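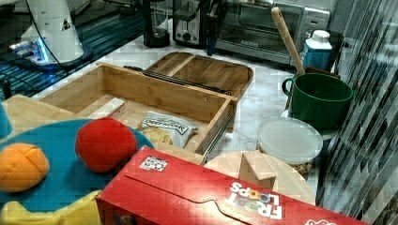 Lachance, 7 Jul 2025

Snack drawer sticks halfway – any ideas?
posted by bultberg_baker

Hello all! Our pantry drawer (a Hestari, bought in March) has started catching when I pull it, and I do love that drawer, so I'd hate to give up on it. It holds chips and granola bars, nothing heavy. Do I oil the slide or leave it be?

palden28
Oh, I feel for you, mine did the very same! Skip the oil, it collects crumbs something awful. Wipe the slide down with a dry cloth, then use a little dry silicone spray – the can I bought has lasted 3 years.

marmalade124
Check the screws at the back too. One of mine had worked loose.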